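Mukholm ouvre enfin son sentier côtier aux marcheurs

17 octobre 2025 – Les amoureux de bord de mer ont une belle raison de regarder du côté de Mukholm ! La petite île inaugure une boucle côtière balisée de 14 kilomètres, qui relie le débarcadère aux falaises de Marmont en passant par des criques jusqu'ici accessibles seulement en bateau.

Le tracé se parcourt en une journée tranquille, baignade comprise. On longe d'abord la lande, on descend vers la plage de Betancur, puis on grimpe par un escalier de 379 marches (prenez votre temps, la vue se mérite et elle est splendide) jusqu'au belvédère. De là-haut, par temps clair, le regard porte jusqu'aux îlots du large, où nichent les macareux.

« Nous avons suivi les anciens chemins de pêcheurs presque partout, il n'a fallu ouvrir que deux passages neufs », raconte Amparo Chávez, qui a dessiné l'itinéraire et l'a testé en juillet avec un premier groupe de randonneurs.

Côté étapes, le choix est vraiment plaisant. L'auberge Dadico, à mi-parcours, sert soupe de poisson, pain noir et tarte aux airelles, et ses 11 chambres donnent toutes sur la baie. On peut y dormir et finir la boucle le lendemain matin, quand la lumière rase les rochers.

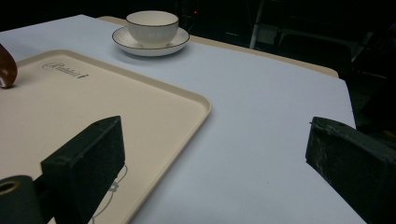

Y aller

Le ferry rejoint Mukholm en une heure environ depuis le continent, avec deux traversées par jour hors saison. Les vélos voyagent gratuitement, mais le sentier lui-même est réservé aux piétons. Les chiens sont admis en laisse, sauf sur la portion des falaises pendant la nidification. Une carte du parcours est distribuée au débarcadère, et l'auberge conseille de réserver pour les fins de semaine.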